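4. Setting up your series list

Trerken keeps track of the manga you follow and tells you when a volume is announced, delayed or put back on the schedule. You need a Trerken account and the reader app (version 2 or later) before you begin. If you are moving over from Hultier, read the note after step 4 first.

4.1 Adding a series

1. Open the Library tab and tap Add Series.
2. Type the title. Both the original title and the English one will work, but short forms used by fans usually won't.
3. Pick the edition you are buying. Omnibus and single-volume editions are listed separately and have different volume numbers.
4. Enter the last volume you own and tap Save.

Note: Hultier exports one file per shelf. Import the files one at a time under Settings > Import. A free account holds up to 179 series, and anything over that is skipped and listed in the import report.

4.2 Series on hiatus

A series marked On Hiatus drops to the bottom of the list and stops sending reminders. To hear about it if it comes back:

1. Open the series page.
2. Tap the bell and choose Return Only.
3. Check that the bell has turned solid. An outlined bell means the choice was not saved - tap it again.

Caution: Do not delete a series on hiatus and add it again later. Your reading dates and volume notes go with it and cannot be restored.

4.3 Magazine alerts

Some announcements appear in a magazine before the publisher's site has them. Trerken shows these with a gray tag reading Unconfirmed. The tag goes away when an editor has checked the printed page.

1. Go to Settings > Alerts.
2. Turn on Magazine News.
3. Choose Confirmed Only if you don't want early reports. This also hides spoilers in chapter titles.

Note: Alerts for Forkdale and Vörös titles come in as one daily message, so they may reach you later than the others.

4.4 If an alert does not arrive

Check that the series is not muted, then pull down on the list to refresh. Error 809 means the app could not reach the release calendar. Wait a few minutes and try again. Error 49 means you have been signed out.
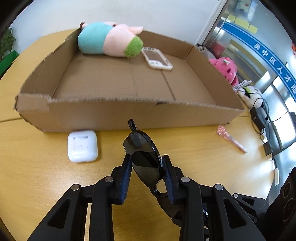

Written by Nusrat Sarkar | Edited by Jenő Pap | Last updated Wed 20 July

Section 5 covers sharing a list with another reader. The screens for that section will change in September.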